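10/31/22

Slept badly and got up before it was light. Did the snack drawer first, because it had reached the point where it would only close if I pushed down on everything with one hand. Nearly all of it is out now. Two packets were past their date and went in the trash.

Walked to the store for apples. They had Zestar, which I didn't expect this late in the year, so I bought 7 and a carton of eggs. Paid the gas bill when I got back. Ate one apple standing up at the sink — a bit soft, still good.

After lunch I went back to the snacks. The bin I wanted is too tall for the shelf, so I used an old milk box. Big bags first, then the small packets wherever they would go.
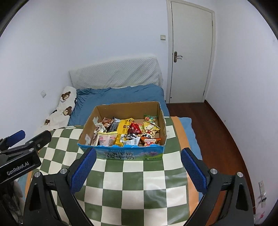
Photo: own, 10/31/22

The candies are standing up in the back corner and the big yellow bag is in front. No lid flaps on the box, so nothing can go on top of it. It should last until December if I leave it alone in the evenings.

Still to do: the tea shelf, the light bulb in the hall, and a reply to the letter from Inton about the meter. Soup for dinner. Read 2 chapters and turned the light off early.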